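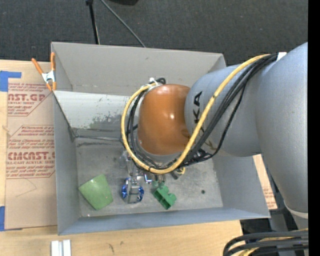 Subject: Re: [bin-picking] Two-finger or suction for mixed parts?

Quoting the original message:

> We have a KUKA arm and a metal bin of mixed plastic parts, some flat, some
> round, some with a shape I can only call regrettable. The Altex two-finger
> gripper came with the cell. Purchasing would like me to want the Odum suction
> head instead, as there is a discount on it until the end of September. Has
> anyone run both on the same parts? Also, does the wrist camera matter as much
> as the Proseo people say it does?

I have run both, on nearly the setup you describe, and I still have opinions left over.

We did 360 picks with each head. Same bin, same parts, same arm, same person dumping the parts back in and sighing. The Altex missed or dropped 119. The Odum did better on paper, and then you look at which parts it missed and stop feeling so good about it.

Flat pieces: suction, no contest. A two-finger gripper going after a thin plate on a metal floor is like you trying to pick up a credit card with oven mitts. We got it to work some of the time by sliding the plate to the wall and pinching it there, but that added 3 seconds a pick and put a lot of scratches in the bin.

Round pieces: either one, if your depth data is good. Ours wasn't. Anything see-through or shiny came back from the camera as a hole or as a small mountain, depending on the time of day. Pull the blinds before you blame the gripper. I blamed the gripper for most of a week.

Blocky parts with pockets in them: fingers. The suction cup finds the one spot that isn't flat and hisses at it. I tried a smaller cup, then a softer cup, then the small soft one, which came off and had to be fished out of the bin by hand.

> Purchasing would like me to want the Odum suction head

Ask Purchasing what the tool changer costs. I mean that kindly. If your mix is mostly flat, take the discount and be happy. If it's as mixed as you say, you will end up wanting both heads, and the changer costs more than the discount saves.

> does the wrist camera matter as much as the Proseo people say it does?

The Proseo people sell a wrist camera. We went back to a fixed one over the bin and lost very little, apart from the far corners when the arm is in the way. Park the arm off to one side before each shot and that mostly goes away.

One thing you didn't ask about: cables. Whichever head you pick, run the wrist through its full turn by hand at slow speed before you tie anything down. Our first bundle looked great at home position and then tried to strangle the flange at the back wall. We now leave a fat loop at the wrist. It's ugly, and it has been fine for 8 months – the neat version lasted an afternoon.

The controller side is boring in a good way. We drive it all through a Mirani box that does nothing but open, close, and report whether it thinks it's holding something. Don't trust that last part on thin plates. It will swear up and down that it has one.

I can send the pick log if you want it. The column headings are bad and I'm not fixing them.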